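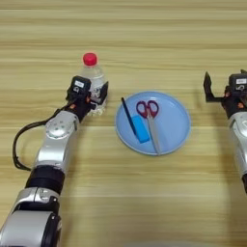
Thread on stair noise in older houses, and why most squeak fixes last one winter. I repair staircases in and near Clisville. This covers closed-stringer stairs with housed treads, the most common type in houses here built before the war.

A squeak is two surfaces moving against each other under load. On a housed stair there are three usual places: tread on riser, tread in the stringer housing, and wedge against tread. Find out which one you have before buying anything.

Test: one person stands on the tread and shifts weight from heel to toe. A second person sits under the stair with a light and a fingertip on each joint in turn. You will feel the movement before you see it. Front edge, back edge, left housing, right housing. Write it down per step.

Talcum powder in the joint works for a few weeks. It lowers friction and leaves the gap alone. Fine if you are moving out.

Screwing down through the tread from above works if the riser under it is sound and the screw hits the center of it. Old risers are often thin. Miss the middle and you split the face. Drill a pilot hole, and a clearance hole through the tread, or the screw will hold the gap open.

If you have access underneath, start with the wedges. Loose ones can be tapped out with a scrap block. Scrape the old glue off both faces. New glue does not bond to old hide glue residue in any way I would rely on.

Cut new wedges from dry hardwood at the same taper as the housing. Glue both faces, drive the riser wedge after the tread wedge, and stop when the sound of the hammer changes. Past that point you are pushing the stringer away from the wall.

Glue blocks go in the inside corner of tread and riser. Two per step on a narrow stair, three on a wide one. Rub them into place and leave them. Pinning them is optional.

Last job in October: 8 steps out of the flight had loose wedges, all on the wall side. Katia Caputo did the underside with me. The plaster soffit had to come down first, and that took longer than the joinery.

Gerrit Hendricks asked about expanding foam behind the risers. It muffles the sound for a while and makes every later repair miserable. I have dug it out of one stair on Oosthuizen and would rather not do it again.

Glue: ordinary yellow wood glue for tight joints. For gaps you can see light through, fit a shim. Do not count on glue to fill them.

Keep foot traffic off overnight. If that isn't possible, do every other step and come back for the rest the next day.

Carpeted stairs with no access below are a separate problem. I'll do a second thread on those once I have decent notes on the breakaway screw kits.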